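FROM THE FUND DESK

Illwood grants: what came in, what went out, what's changed

Quick one this month, the annual filing is eating my evenings. Several of you asked the same three or four things after the spring letter so I'm putting the answers in one place.

First, the stock gift. Yes, it's real, and yes it has settled. Ottar Sjögren moved a block of his Kimaro shares over to the Illwood Fund in January. The shares went across as shares. He didn't sell first and hand us the cash, and a couple of people wrote in to ask why anyone would bother doing it that way. Short answer, tax. If you've held a stock for years and it's gone up a lot, selling it means paying on the gain and giving away what's left. Give the stock itself to a public charity and in most cases the gain isn't taxed to you, and the charity doesn't pay on it either when it sells. More gets to the grants. You also generally get the deduction at market value if you've held longer than a year, up to the yearly limits. Talk to your own tax person. I am not your tax person.

Second, are we keeping the Kimaro shares? No. Well, not most of them. Policy says donated stock gets sold down promptly unless the board votes otherwise, and the board did not vote otherwise. Two thirds gone already. The rest goes over the summer in small lots so we don't shove the price around — Kimaro is thinly traded and some days hardly anything changes hands. Ottar knew all this before he signed. He has no say in the timing and didn't ask for one.

A few of you clearly wanted us to hold. I get it, it's had a good run. But one company was suddenly close to a third of the endowment, and a fund that pays out every quarter can't be sitting on that. If it drops by half in October the spring grants drop too, and it's the small groups who feel it first.

Third, the money itself. We had 404 applications in the last round. We funded 161 of them. That's more than we've ever done in one go and it was still a miserable week of reading, there were plenty in the no pile that I'd have paid for myself if I had it. If you got a no, you can ask for the reader notes. Write to the grants inbox with your application number in the subject line, please, not in an attachment. Notes go out in batches, so give it a couple weeks.

Median grant was $904. I know that sounds small next to the headlines about big foundations. It is small. These are bus fares and printer ink and a month of hall rental and the insurance certificate somebody forgot about until the landlord asked. The application is one page for that reason and it's staying one page, whatever you may have heard.

Payout. We set it at four and a half percent of the average value over the last twelve quarters. Average, so that one fat quarter doesn't push us into promises we cant keep, and one bad one doesn't make us slam the door. The Sjögren gift will work its way into that average slowly, over three years. So no, next round isn't suddenly huge. Bit bigger. Bigger again after that.

Some people think this is too cautious. Sławomir Szulc wrote me a long email making the case for spending the whole gift down inside five years, and it's a good email, and I've passed it to the board with his permission. His argument is that the need is now and that endowments have a habit of outliving the reasons for them. I don't agree with all of it. I do think the board should have to answer it in writing, and it's on the agenda for the June meeting. 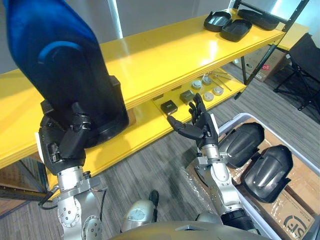
Fees, because somebody always asks and somebody should. We moved the main portfolio from Trusov to Plircombe over the winter. Trusov did nothing wrong, they were just expensive for a fund our size and the quarterly reports ran to forty pages that I doubt more than two of us read. Plircombe has us in a plain mix of index funds and short bonds. The custody fee is lower and there's no minimum any more. One hiccup, the transfer left a chunk of cash uninvested for nine days because a form came back unsigned (mine, sorry). Cost us a little interest. It's in the minutes.

Donor statements. If you gave anything last year you should have your letter by now. We mailed them and 185 came back with bad addresses, which is a lot of envelopes on my kitchen table. If yours didn't turn up, it's probaly one of those. Send me your current address and I'll email a PDF the same day if I can, next day if I can't. For gifts of stock the letter gives the name of the shares, the number and the date we received them. It doesn't give a dollar value and it isn't going to, that part is on you and your preparer. Over five hundred dollars there's an extra form on your side. Larger gifts of stock that isn't publicly traded usually need an appraisal too, so call before you send anything like that.

If you're thinking of giving stock this year:
Call or email first. Shares that land with no name on them are a nightmare to trace.
Tell us the ticker and the number of shares.
Your broker will need our account details, I'll send them, don't use the old Trusov ones.
Leave time. December is awful, brokers get backed up and the date that counts is when it reaches us.

Next round opens in September, closes at 5 pm on the last Monday of the month. 5 pm means 5 pm, the form shuts itself off and I can't reopen it. Readers wanted as well, it's two evenings and there's soup. Reply to this email if you can do either night.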